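卓上双腕ユニット「Neltureo 2」 製品のご案内

総務や備品管理のご担当の方から、「大きな機械を入れるほどではないけれど、毎日の片づけに意外と時間を取られていて…」というご相談をよくいただきます。Neltureo 2は、そんな職場の小さな手仕事を受け持つために、Juhlが作った机サイズの双腕ユニットです。黒いアルミフレームに2本のアームを組み、木の天板の上で容器や筆記具といった身近な物を扱います。

容器や筆記具を使った卓上作業

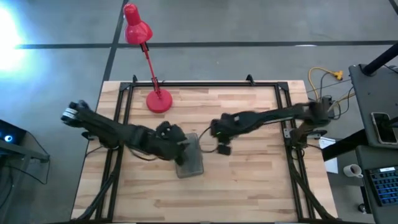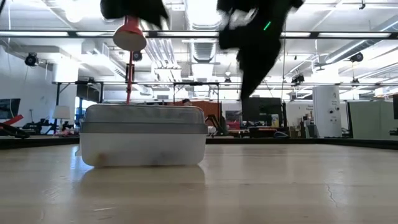
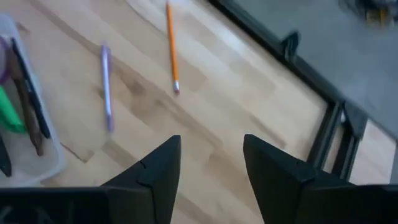

先に導入されたSarnia事業所では、貸出文具と小物容器の整理をお任せいただいています。3月の1か月で扱った点数は467点、当番の方が片づけに使っていた時間は月に44時間以上減ったそうです。うれしかったのは、その時間の使いみちを皆さんで話し合って決めてくださったことでした。窓口の応対をゆっくりできるようになった、という声もいただいています(開発の者たちで何度も読み返しました!)。

もちろん、すべてをお任せいただけるわけではありません。どの品をどこへ戻すかを決めるのは職場の皆さんで、壊れ物や迷う品は、これまでどおり人の手で見ていただきます。当番表を少し書き直すくらいの気持ちで、ゆっくり始めていただければと思います。

設置と操作の講習は、販売窓口のKallentが伺って行います。講習は2時間ほどで、機械に不慣れな方にもぜひご一緒いただきたい内容です。

本体質量:78kg(フレーム含む、天板別)
アーム:2本
付属品:操作講習、取扱説明書、当番表のひな形
お見積り・見学のお申し込み:Kallent 製品窓口まで

掲載内容は2019年4月25日現在のものです。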